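Sonico 693 Owner's Guide
Section 9: Drive Chain
Revised 10/29/23

9.1 Inspection interval

Check chain slack every 300 miles, and before the first ride after winter storage. Check it more often when riding in rain or on unpaved roads. Machines built from December onward carry the Kwok sealed chain as standard. The procedure is the same for both chain types, except where noted.

CAUTION: Stop the engine and remove the key before touching the chain or either sprocket. Never turn the rear wheel with the engine.

9.2 Checking slack

1. Park on level ground. Shift into neutral.
2. Lower the side stand. Do not check slack on the Ulby paddock stand. The swingarm hangs lower on the paddock stand and the reading will be wrong.
3. Find the midpoint of the lower chain run, halfway between the two sprockets.
4. Hold a ruler upright beside the chain at this point. Push the chain down and note the position of the pin, then push it up and note the position again.
5. Subtract one reading from the other. The result is the slack. Standard slack is 25 mm.
6. Roll the motorcycle forward a short distance and repeat steps 3 to 5. Do this until the wheel has made one full turn.

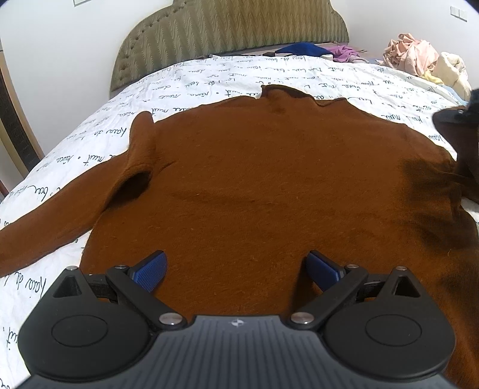
If the slack changes from one position to the next, the chain has worn unevenly or has one or more stiff links. Clean and lubricate the chain, then measure again. If the readings still differ, replace the chain and both sprockets as a set.

NOTE: Make any adjustment with the wheel at its tightest position. A chain set at a loose position will be overtight elsewhere and can damage the output shaft bearing.

9.3 Adjusting slack

1. Loosen the rear axle nut. Do not remove it.
2. Loosen the locknut on each adjuster.
3. To tighten the chain, turn both adjuster bolts clockwise by the same amount. Work in quarter turns.
4. To loosen the chain, turn both bolts counterclockwise, then push the wheel forward until the axle blocks rest against the bolts.
5. Compare the index marks on the left and right sides of the swingarm. Both axle blocks must line up with the same mark.
6. Tighten the axle nut to the torque given in the table inside the rear cover.
7. Measure the slack again. Tightening the axle can take up a small amount of play.
8. Hold each adjuster bolt still and tighten its locknut.
9. Spin the rear wheel by hand with the wheel off the ground. Confirm that it turns freely and that the brake does not drag.

WARNING: A loose axle nut can cause loss of control. If no torque wrench is available, have the work done by a Sonico dealer.
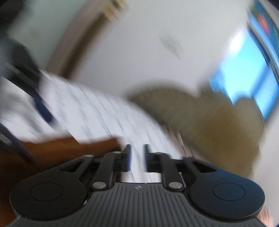
Fig. 9-2. Black gripper fingers with a narrow open gap.

9.4 Lubrication

Wipe the chain with a cloth dampened with kerosene. Dry it fully. Apply Closia chain lubricant to the inside of the lower run while turning the wheel by hand. Wipe off the excess and let the chain stand overnight before riding.

Do not use a pressure washer, wire brush or gasoline on the Kwok sealed chain. Any of these will damage the O-rings.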